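Project report: Ludik, a kitchen arm in simulation

Our group built Ludik in the shared workshop at Cliltemlow between February and June. The aim was a simulated kitchen in which a robot arm could practise clearing a worktop before we touched any hardware. There were 3 of us, and we ran everything on one old desktop that we named Bech.

The kitchen was put together from free models. We kept the stone worktop and mixed up the things lying on it, so that the gripper would meet both thin and round shapes.

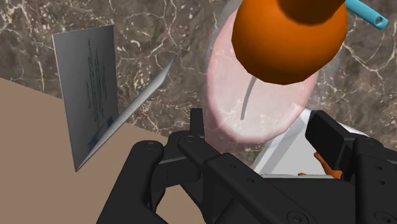
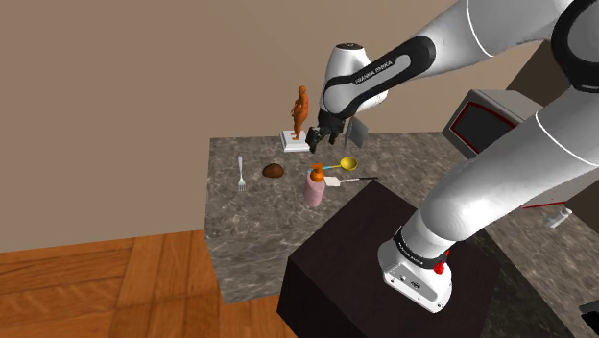
Grasping was scripted at first, in a small program called Drakska. We set a limit of 300 steps for each attempt and logged 2000 attempts in all. Flat items caused most of the failures – the fingers closed above them or pushed them along the stone. Lowering the approach height by 3 millimetres helped with cutlery but made the arm strike the worktop more often, so we put it back.

Collision shapes took longer than planned. Several were too coarse and had to be redrawn by hand. The lighting was left at its default settings.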